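## 4. Descaling and Filter Replacement

Applies to the Plustovine countertop water boiler, all capacities.

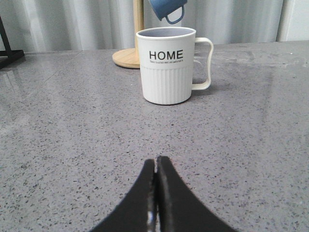
Aitana Escobar asks that sites with hard water descale every month and disregard the indicator light, which counts liters and takes no account of hardness. The Flelham service desk supports this request, and the intervals below have been revised accordingly.

| Water supply | Descale | Replace filter |
|---|---|---|
| Soft | Every 2,000 liters | Every 2,000 liters |
| Hard | Monthly | Every 600 liters |

**Caution:** Water in the tank may remain hot enough to scald for several hours after the unit is switched off. Do not open the drain valve until the display reads COOL.

### 4.1 Descaling

1. Switch off the unit at the wall and close the inlet valve.
2. When the display reads COOL, place a bucket under the drain outlet and open the drain valve fully.
3. Close the drain valve. Remove the lid by turning it counterclockwise.
4. Pour in one sachet of descaling powder dissolved in 4 liters of warm water.
5. Leave the solution to stand for thirty minutes. Do not switch on the unit during this time.
6. Drain the tank, then fill and drain it twice with clean water.

**Note:** Vinegar must not be used. It damages the lid seal – part 178 in the spares list – and such damage is not covered by the warranty.

### 4.2 Replacing the filter

1. Confirm that the inlet valve is closed.
2. Turn the filter housing to the left and lower it. A small amount of water will spill.
3. Discard the used cartridge and wipe the inside of the housing with a clean cloth.
4. Insert the new cartridge with the arrow pointing up.
5. Refit the housing by hand. Do not use a wrench.
6. Open the inlet valve and check the joint for drips.
7. Switch on the unit and hold RESET until the filter light goes out.

Discard the first full tank after any filter change. Cloudiness in the second tank is trapped air and will clear on standing. If it does not clear, close the inlet valve and contact the Flelham service desk.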